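Home Trials Participants, Household Robotics
Horngate Robotics, Pencombe office and field homes

Can a robot tidy up a living room yet? Partly! Ours can pick up a shoe on a good day, and a plastic bag still beats it more often than we'd like. We want people who find that as interesting as we do to join the Neveo home trials, which start in September.

You'll guide a two-armed machine through everyday chores in lived-in homes: clearing tables, sorting mail, picking things up off the floor. No robotics background needed. Patience and a bit of colour in your session notes will get you a long way.
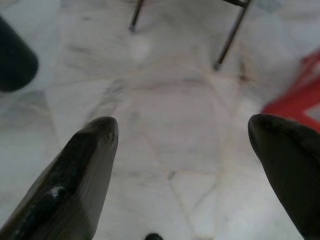

What you'll do

Sessions run 45 minutes, up to 14 a week, and you choose your own mix of mornings and evenings. After each one you write up what the grippers managed, what they fumbled and how you'd have done it by hand. We have 877 written-up sessions so far and we're aiming for 3,000, so there's plenty left to try (folding is next, wish us luck). 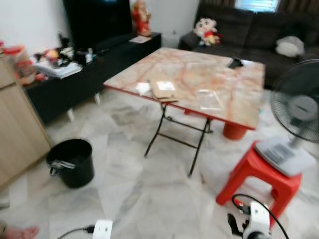

Table clearing: paper, an envelope and a clear plastic bag on a marble-patterned top.

Who to contact

Send a short note to Titilayo Uzor, trials coordinator, and tell us which chore you'd hand over first. Prys Beddoe looks after training and is happy to talk through access needs or odd hours. Training is paid at the same rate as sessions.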